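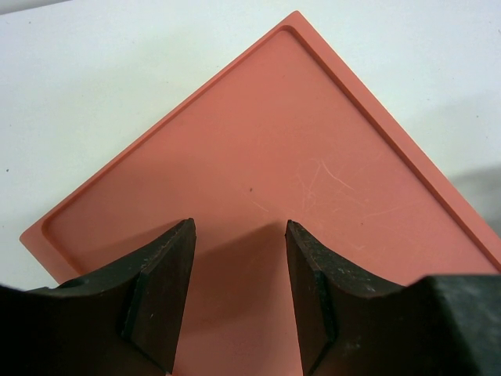

# Kitchen and Breakfast Service: Guidance for Small Guest Properties

Issued to member properties of the Rudley Coast Lodging Association. Replaces the breakfast service sheet distributed last December.

The guidance applies to guesthouses, inns and bed-and-breakfast properties that prepare food on site and have no full-time kitchen staff. Properties with a licensed restaurant should follow the restaurant handbook. Where a local health rule is stricter than anything on this page, the local rule applies.

## Before the season opens

Kitchens that have been closed for the winter require a full day of preparation. Members are advised to schedule it at least one week before the first arrival.

- Run every tap, hot and cold, for five minutes. Remove and clean the aerators first, or the loosened scale will collect in them.
- Discard all opened dry goods left from the previous season, including spices, baking powder and tea. Unopened packages may be kept if they are within date and show no sign of pests.
- Wash shelves with warm water and dish soap, dry them, and leave the cabinet doors open overnight.
- Replace refrigerator and freezer thermometers that cannot be read at a glance. The refrigerator should hold at 40°F or below and the freezer at 0°F or below for a full day before food is loaded.
- Pull the refrigerator forward and vacuum the coils.
- Test the smoke alarm and check the pressure gauge on the kitchen extinguisher.

Properties on well water should arrange testing before opening and keep the result with the inspection papers. The laboratory in Wallia accepts samples until noon. Samples brought in later are held over and may have to be taken again.

## Setting out a cold breakfast

Most members now offer a cold or partly cold breakfast on weekdays. A cold service is simpler to staff, but it leaves food standing longer, and the following points are drawn from the faults most often noted during member visits.

Set out small amounts and refill them. A bowl of cut fruit meant for the whole house will be warm and tired by the second hour. Two smaller bowls, with one kept in the refrigerator, will serve the same number of guests.

Milk, yogurt, soft cheese and sliced meats should stand on ice or on cold packs. Any of these that has been above 40°F for two hours is to be thrown away. It may not be returned to the refrigerator or used in baking. Write the time on a strip of tape under the dish when it is put out.

Bring a fresh dish to the table and take the old one away. Do not top up a dish that guests have already served themselves from.

Bread keeps best cut side down on a board, under a clean cloth. Sliced bread in a basket dries within the hour. Croissants and sweet rolls may be warmed in a 300°F oven for five minutes, uncovered, and should be offered at once.

Label anything that contains nuts, milk, eggs, wheat, soy, sesame, fish or shellfish. A small card in plain lettering is sufficient. Where a guest has declared an allergy in advance, prepare that guest's plate first, on a washed board, with a washed knife, and cover it.

### Early departures

Guests taking the first ferry commonly leave before service begins. A packed breakfast should be offered at check-in and noted on the kitchen board with the room number and the hour of departure. Suitable contents are a whole piece of fruit, a roll with hard cheese, a bottle of water and a napkin. Avoid boiled eggs and anything with mayonnaise — the bag may sit in a warm car until midday.

## Coffee, tea and hot water

Complaints about coffee outnumber all other breakfast complaints received by the Association. Most have the same three causes: old coffee, dirty equipment and long holding on a hot plate.

1. Buy ground coffee in quantities that will be used within two weeks, and keep it closed in a cool cabinet.
2. Measure by weight. For drip machines, use 60 grams to 1000 milliliters of water and adjust from there.
3. Transfer brewed coffee to a clean insulated jug. Do not leave it on the plate.
4. Empty and rinse the jug between fills. At the end of service, fill it with hot water and a spoonful of baking soda, let it stand for thirty minutes, and rinse it twice.
5. Descale the machine monthly in hard-water areas, which include all of Umow and the upper part of Rudley.

For descaling, a solution of equal parts white vinegar and water is adequate for most drip machines. Run half of it through, switch the machine off for twenty minutes, run the rest, and follow with two full tanks of plain water. Check the maker's instructions first, as some do not allow vinegar.

Tea requires water that has come to a boil. Water from the coffee machine will not do, as it carries the taste of coffee. An electric kettle placed within reach of guests should stand well back from the counter edge with its cord tucked away.

## Care of serving pieces

Trays, boards and platters are among the most heavily used items in a small property and the most often replaced. Much of that expense can be avoided.

- Wash plastic trays by hand in warm water with a soft cloth. Scouring pads leave scratches that hold coffee and berry stains.
- For stains, spread a paste of baking soda and water, leave it for fifteen minutes and wipe it off. Repeat if needed before trying anything stronger.
- Dry trays fully before stacking. A sheet of paper towel between them will prevent scuffing.
- Wooden boards should never be soaked. Wash, rinse and stand them on edge. Rub with food-grade mineral oil once a month during the season.
- Remove silver-plated pieces from contact with egg and salt promptly, and do not put them in the dishwasher with stainless steel.
- Chipped china is to be withdrawn from guest use the same day.

Members who carry breakfast to rooms should place the heaviest item at the center of the tray and fill cups no more than two-thirds. A damp, folded napkin under the coffee pot will keep it from sliding on stairs.

## Linens and spills

Table linens should be treated before they go into the hamper. Coffee and tea come out with cold water followed by a little dish soap. Berry and jam stains should be rinsed from the back of the cloth. Butter and oil need dish soap worked in with the fingers and ten minutes of standing before the wash. Do not put a stained cloth in the dryer — the heat will set the mark.

Keep a spill kit in the breakfast room consisting of two white cloths, a small spray bottle of water and a roll of paper towels. White cloths are specified because dyed ones may bleed onto upholstery.

## Closing the kitchen each day

The person closing the kitchen should complete these tasks in order and initial the sheet.

1. Record refrigerator and freezer temperatures.
2. Discard dated items that have reached their limit. Prepared food is kept no longer than three days.
3. Wash and sanitize counters and boards. One tablespoon of unscented household bleach in a gallon of water is sufficient for counters. Mix it fresh each day, and never combine it with vinegar or any other cleaner.
4. Empty the trash and compost, and wipe the lids.
5. Run the dishwasher, and clean its filter every third day.
6. Put dishcloths and sponges out of use. Cloths go to the laundry daily. Sponges are replaced weekly.
7. Check that the stove, oven and coffee machine are off.

Completed sheets should be kept until the end of the season. At the Mathew House, where the sheets were tried for a full year, staff found it easiest to hang them inside the pantry door with a pencil on a string.

## Ordering and storage

Small properties tend to over-order before holiday weekends. The Association recommends ordering against confirmed room nights and adding one extra breakfast for every ten booked. Place new stock behind old. Mark each case with the month of delivery in large figures on the side that faces out.

Store cleaning products in a separate cabinet, or on a shelf below all food. Raw meat, if kept at all, goes on the lowest refrigerator shelf in a container with sides. Eggs stay in their carton.

Onions and potatoes should be kept apart, in the dark, with air around them. Bananas should be kept away from other fruit unless ripening is wanted.

## Inquiries and forms

Temperature sheets, allergen cards and the daily closing list may be collected from the Association office, Room 201, during business hours. Ask for Form 103 if the combined packet is wanted.

Questions on food handling should be directed to Rekha Shenoy, Member Standards. Requests for a kitchen visit before opening should be sent to Ezequiel Quintero, and should state the number of guest rooms, the type of breakfast offered and whether the property is on well water.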